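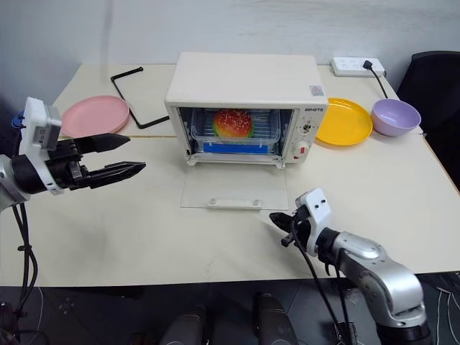 The little white oven with its door down, and the toy burger on the rack.

I bought a countertop oven in November and have been meaning to write it up ever since. It is a small white one with rounded edges, a dial near the top of the panel and a red and white switch lower down. The door folds down at the front instead of swinging to one side, so you need clear table in front of it as well as behind. I didn't think about that when I measured up.

The full-size oven in the flat had been on its way out for months. The landlord's man, Harvey Fraser, came twice and both times said it wanted a new element. A new one was quoted at £670 fitted, and while that was being argued over I decided to get something small to tide me over. I had a look in Pelletier on the high street, came home, thought about it, and went back the next morning.

Where to put it was the harder part. My kitchen worktop is 14 inches deep on one side and has the kettle and the bread bin on the other. In the end I put two tables together in the back room. They are the same cream colour and nearly the same height, and the join is only a thin line. The power strip sits along the back edge, which keeps the plug within reach. I don't leave it switched on at the strip when I go out.

The burger belongs to my niece's play kitchen set, along with a good many other bits of food that now live at mine. It goes on the rack in a clear plastic container when she comes round, with the oven off at the wall, and it comes out again before I cook anything. I check every time. The bun has sesame seeds on top and a bit of green lettuce showing underneath, and she serves it on the yellow plate. The pink plate is for whoever she decides is the customer. The lavender bowl gets used for real, mostly for soup.

As for proper cooking, it does what I need. Toast is fine once you learn to turn it round halfway. Cheese on toast is better than under the old grill. A jacket potato takes as long as it ever did — no saving there — but I'm heating a small box and I can live with that. Fish fingers come out well. I tried a tray of Thérèse's almond biscuits and the back row caught, so next time I'll do fewer and keep them forward.

Cleaning is a damp cloth on the outside and the rack in the sink. The glass door marks easily and I have given up trying to keep it clear. Crumbs are the real nuisance. They get down where the door folds, and an old pastry brush is the best thing I've found for them.

The big oven is still waiting for its element. Harvey is meant to ring.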